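Stirngate bench - frequently asked questions

What does the bench do?
Two arms share one wooden table and practice handling soft goods. The current task is caps: pick one up by the brim or crown and set it on the shelf.

Why an extrusion frame?
The arm bases bolt straight to it, and the mounts can slide when the reach is wrong. Ours moved 39 mm inward after the first month.
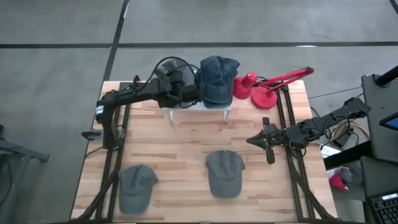
Cable length matters more than most builders expect. Leave enough slack for full wrist rotation, then route the bundle over the arm. A cable that pulls tight will show up as a position error long before it fails.

Does it need two cameras?
One per arm is the minimum we support. Draltura, the control software, will start with one but disables the second gripper.

How many runs per task?
200. For the caps we kept 143 and threw out the rest, mostly double grasps.

Can I use a different gripper?
Yes, if it has two fingers and opens wide enough. Edit the limits file first.

Where are the drawings?
In the Griltitska folder on the workshop server, revision 11.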